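5. Comparing grippers on the Tumico arm

Use this section when you have two or more grippers and need to choose one for a job. The test takes a single afternoon per gripper. Run every gripper on the same arm, with the same controller settings and the same test object.

Before you start

The wrist flange must be clean and the payload value in the controller must match the gripper you are fitting. The Kulleck parallel gripper is entered as 631 grams, without fingers. The Tak short-stroke gripper is entered as 464 grams.

CAUTION: Turn off arm power before you plug in or unplug a gripper cable. Unplug the test object from the wall and leave it unplugged.

5.1 Fit the gripper

1. Jog the arm to the service position and turn off arm power.
2. Set the gripper on the flange and line up the pin.
3. Put in the screws by hand, then tighten them in a cross pattern.
4. Connect the gripper cable. Leave enough slack for the wrist to turn both ways.
5. Turn on arm power and open the Fleltetti control panel.
6. Choose Tool, then Load Profile, and pick the gripper by name.
7. Open and close the gripper fully. If the panel shows a stroke error, repeat step 6.

NOTE: Profiles saved before the November update do not store finger length. Enter it again by hand.

5.2 Run the reach and grip test

1. Place the test object on the table and mark two of its corners with tape.
2. Lower the open gripper over the first target at slow speed. Stop when the fingertips are level with the part.
3. Check for contact on all sides, including the back of the gripper body.
4. Close at the lowest force setting. Raise the force one step at a time until the part holds.
5. Lift, wait six seconds, and set the part down.
6. Do five lifts per target and write down the force setting and any slips.

CAUTION: Do not reach into the test object while the arm is powered, even if the program is paused.

5.3 Reading the results

Compare force settings first, then slips. A gripper that needs the top force step on any target should not be used for that part. If two grippers score the same, pick the one with more side clearance.

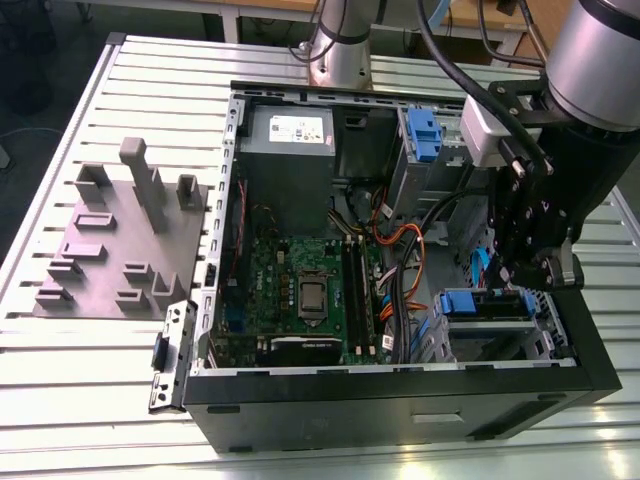 Clearance decides most comparisons on crowded test objects, so choose targets at different depths and near different walls. In an open desktop tower laid on its side, the hard drive bay in the corner is a good first target, with a blue release tab at each end of the carrier. The memory slots give a narrower one. Watch the power wires and the thin SATA cable near the wall as the gripper comes down, and record any target where a finger touches a cable as a fail.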